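Skukix Equipment / Hand-held tools / Clurari gripper pair

Clurari Hand-Held Gripper Pair, with Backpack Unit
Reconditioned and tested at our Worasley shop
Page revised 1/26/19

We sell these and we repair these, and the second job has made us careful about what we promise on the first. The maker's leaflet calls the pair "ready out of the case." Our bench notes say otherwise. Plan on an hour for the first setup and read the whole page before you order.

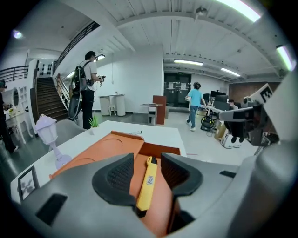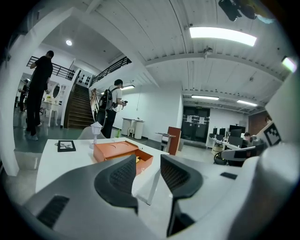
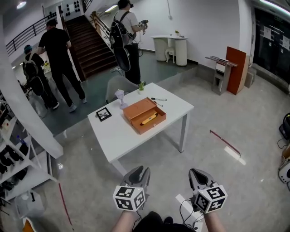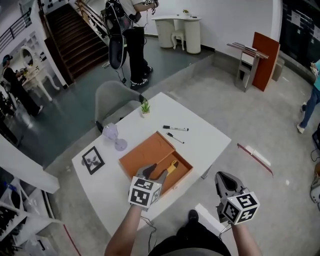
Hand-held grippers at a white table.

What you get

Left gripper and right gripper, matched and tested as a pair
Marker cube for each gripper
Cables for each side
Backpack unit with straps
Spare finger pads, 4
Spare cube screws, 8
Hex key, lens cloth, printed setup sheet (ours, the maker's sheet has the cable order wrong)

Not in the case: a computer, software licenses, a charger for anything except the backpack unit. The maker's catalog photo shows a tablet. There is no tablet.

About the "no calibration needed" claim

You will see this on the maker's page. We don't repeat it on ours. A gripper leaves our shop with its opening measured and its cube seated, and it then goes for a ride in a delivery truck. Some arrive fine. Some arrive with the cube a hair off, and a hair is enough to spoil a day of recording without anything looking wrong. Check it when it arrives, and check it again whenever it has been dropped, lent out or left in a hot car.

We also don't publish an accuracy figure. The one in the leaflet was taken on a bench, with a new gripper, under lights we were unable to get the maker to describe. If your purchase depends on a number, borrow a pair first and measure your own.

Setup, in the order we do it

1. Open the case on a table and let everything come to room temperature. The pads are rubbery and a cold pad grips differently from a warm one.

2. Look at each finger pad. The ribs should be clean and even from top to bottom. A pad that has a shiny patch is worn. Change it now and change the opposite pad with it.

3. Put the marker cube on its mount and tighten the screws by hand until they stop. Then a quarter turn with the key. The mount is plastic. People who tighten it like a bicycle end up on our repair page.

4. Try to wiggle the cube. If it moves at all, take it off and look for a burr or a bit of old thread lock in the seat.

5. Plug the cables in at the gripper end first, left and then right. Route them down the forearm and leave slack at the elbow. Put the backpack on before you connect the other end. We have replaced plenty of connectors that were bent by somebody swinging a backpack around with the cables already in.

6. Power on. Wait for the steady light. The leaflet says this takes a few seconds and we have never seen it happen that fast.

7. Open and close each gripper fully, 20 times. You are feeling for a catch or a gritty spot. A light, even drag is normal on a pair with new pads.

8. Close both grippers and zero the opening in your software. Then open them, close them, and see that it reads zero again. If it doesn't, stop here and see the faults section.

9. Wipe the lens with the cloth that came in the case. A shirt will do the job badly.

10. Make a short test recording. Pick up something small with a hard edge, put it down, and watch the file all the way through before you do any real work.

Step 10 is the one customers skip. The live view will look good with a smeared lens, a loose cube or a left and right swapped at the pack. The file is where you find out.

The cube

Most of the trouble we see starts with the cube. It sticks out, it gets knocked on table edges and door frames, and people pick the gripper up by it because it looks like a handle. Don't. The printed faces have to stay flat, clean and dull. A fingerprint with hand cream in it will shine under a ceiling light and the marker drops out at that angle only, which makes it a miserable fault to track down.

Clean the faces with a damp cloth and nothing else. Alcohol lifts the print. We know the leaflet says alcohol is fine. We have a drawer of gray smudged faces that came from people who believed it.

Replacement faces are sold as a full set. We won't sell one face. Prints from different batches are slightly different in size and a mixed cube tracks poorly.

Looking after the pads

Wash them in warm water with a drop of dish soap, rinse, and leave them to dry overnight off the gripper. Tape residue is the worst thing for them, with cardboard dust close behind. If your work involves a lot of boxes, look between the ribs at the end of each session and use a soft toothbrush.

Pad life is quoted by the maker in "cycles," with no word on what a cycle is holding. Light plastic items barely mark a pad. Metal tools with sharp edges chew through a set quickly. We'd rather you went by looks. When the ribs have gone round at the top, order more.

The thicker pads sold under the Yule name do fit. We've tried them. They change the closing point, so you have to zero again after fitting, and we didn't find that they held anything better than the standard ones. They do last longer. Whether that is worth the extra money depends on how rough you are.

Cables

Treat these as a wearing part. They fail at the gripper end, just inside the strain relief, and they fail slowly: a dropped moment here and there, then several, then nothing. Bend the cable gently next to the plug while watching the signal. If it flickers, the cable is done. Tape will get you through an afternoon, and then it will fail at the worst time in the next one.

Store them in loose coils. Don't wrap them around the gripper housing. The case has a pocket for them that is slightly too small, and we have asked about this more than once.

Faults, and what they usually are

Opening won't return to zero. Dirt behind a pad, or a pad pushed on crooked. Take both off, clean, refit. If it still drifts, the slider is worn and the gripper needs to come to us.

One side drops out when you turn. Cable, nearly always. Swap left and right cables and see if the fault moves with them. If it stays put, it's the socket on the pack.

Tracking jumps when you are near a window. Glare on the cube. Pull the blind before you buy anything.

Gripper feels stiff on one hand only. Old grease. Please don't spray oil in through the housing. It gets on the sensor strip, and a cheap cleaning turns into an expensive repair.

Steady light never comes. Charge the pack fully and try again. The battery meter is optimistic at the bottom end and we wouldn't trust the last bar for anything.

Picture is soft at one edge. Clean the lens, then clean it again. If it's still soft, the lens has shifted. That one is ours to fix.

Service

Standard service covers strip-down, slider cleaning, fresh grease, new pads, cube check, a cable test and a recorded test file that we send back with the pair. Allow 20 working days from when it reaches Worasley. We would like to say less, but parts come from the maker and arrive when they arrive. Slots for April are open now.

Send both grippers even if only one is acting up. They are matched, and a freshly serviced left beside a tired right is a complaint waiting to happen. Send the backpack unit too if the fault is a dropout. Keep your spare pads at home, they get lost.

We don't service units with drilled housings, glued cubes or non-standard batteries. If yours has been changed in some other way, write first and tell us what was done.

Who should probably not buy this

If you need a handful of recordings for a demo, rent. If the work is mostly small, flat things such as washers or cards, these pads are too wide to get under them well, whatever the leaflet shows. If the wearer will be on stairs a lot, try the pack on first. It's fine on a level floor and annoying on steps, and the straps don't adjust far enough for a small frame.

For long sessions at a table, with mixed objects and someone willing to do the checks, it's a decent tool. We use a pair ourselves.

Warranty

Ours, on reconditioned pairs, covers the slider, the sockets and the lens mount. Pads, cables and cube faces are not covered. Drops are not covered, and yes, we can usually tell.

Ordering

State whether you want standard or Yule pads fitted. Pairs are zeroed with whichever set is on them, and you will still need to do it again when they arrive. Shipping is in the hard case only. Returns must come back in the same case with the foam in it.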